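Household Notes: The Care and Folding of Towels on a Wooden Table

The following notes set out the practice I have adopted for towels in my own home. They concern gray bath towels chiefly, and the light wooden table on which the folding is carried out. 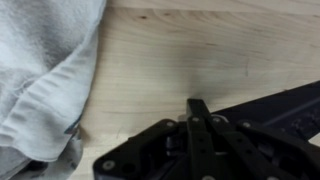

1. The table

The table was purchased secondhand from a shop called Barroso, which has since moved to the other side of town. It is a pale blonde wood with a matte finish and a fine, wavy grain. There is a small dark knot in the surface, and there are a few faint scratches. I considered having the top sanded when the table arrived and obtained a quotation for the work. The quotation was declined. The scratches do not catch on fabric, and I have tested this with an old pair of tights as well as with towels.

Before any folding begins, the tabletop is wiped with a barely damp cloth and allowed to dry. Crumbs are the principal difficulty in this household. The table is also used for breakfast, and a gray towel will collect toast crumbs with great efficiency and carry them into the linen closet.

No wax or oil is applied during the week in which the towels are to be washed. On one occasion in January I applied a furniture oil in the morning and folded the laundry that same evening. Two towels took up a yellowish mark along one edge, and neither mark has come out. Those towels have been reassigned to the garage.

2. Washing

Towels are washed separately from clothing. The detergent in use at present is Ultovon, in the unscented version, measured at slightly less than the quantity stated on the box. Fabric softener was discontinued in this house some time ago. My reason was absorbency: the towels had begun to push water around on the skin, and this stopped after several washes without softener.

New towels are washed once on their own before they are used. Gray towels shed a good deal of lint at the beginning, and I would advise against including anything black in that first load. The filter should be cleared afterward.

The dryer is set to medium. Towels are removed while there is a trace of dampness in the hems and are laid over the backs of the dining chairs to finish. A fully dried hem tends to pull in and become wavy, and a wavy hem makes an even fold difficult to achieve.

3. Folding

I was taught to fold towels in half and in half again, and did so for most of my adult life. The present method was shown to me by my brother-in-law, Benito Paredes, who worked for 14 years in the laundry of a lakeside hotel named the Morkodden. He was staying with us over a holiday and could not leave the linen closet alone. I am grateful to him, although I did not say so at the time.

The procedure is as follows.

Lay the towel flat on the table, with the long side running away from you. Smooth it from the center outward with the flat of the hand. The pile should be brushed in one direction only.

Bring one long edge in, a third of the way across. Check that the hem at each end lies over itself. If it does not, open the fold and begin again. An uneven first fold cannot be corrected by the second.

Bring the other long edge over the top. The towel is now a long strip, three layers deep, with both long edges hidden.

Fold the strip in half, end to end, and then in half once more. Turn the finished towel so that the rounded fold faces the front of the shelf.

Creases will form where the thick fabric doubles over, particularly in plush towels, and they need not be pressed out. I used to lean on them with both forearms. Benito described this as a waste of a good towel, and I have found that the towel springs back within the hour in any case.

A large bath sheet may extend past the edge of a modest table. In that event I let the surplus hang toward me, complete the far half first, and then draw the remainder up onto the wood — it is slower, but the fabric stays off the floor.

4. Storage

The shelf in our linen closet permits stacks of 4 bath towels. A fifth can be forced in, but the door then presses against the stack and the front folds are flattened. Freshly washed towels go to the bottom and the next towel is taken from the top, so that all of them receive equal use. My family has been informed of this arrangement and observes it with moderate consistency.

Hand towels and washcloths are kept in a fabric bin from Pranard, on the lower shelf. They are folded in thirds once and then rolled. I make no claim that rolling is superior. The bin is narrow and rolls fit it.

I have not found scented sachets useful. Closing the closet on towels that are fully dry has been sufficient, and on humid days I leave the door open until the evening.

5. Replacement

A towel is retired when the hem frays beyond simple repair or when the pile has worn thin in the center. Small faults in the hem are mended by machine with gray thread, which I purchase on the large spool. Loose loops are trimmed with scissors and should never be pulled.

Retired towels are cut into quarters for cleaning. The animal shelter near us also accepts whole ones, provided they are clean, and I take a bag there when the garage shelf is full.

A separate entry on fitted sheets is in preparation. My own method for those remains unsatisfactory, and I have written to Benito for his.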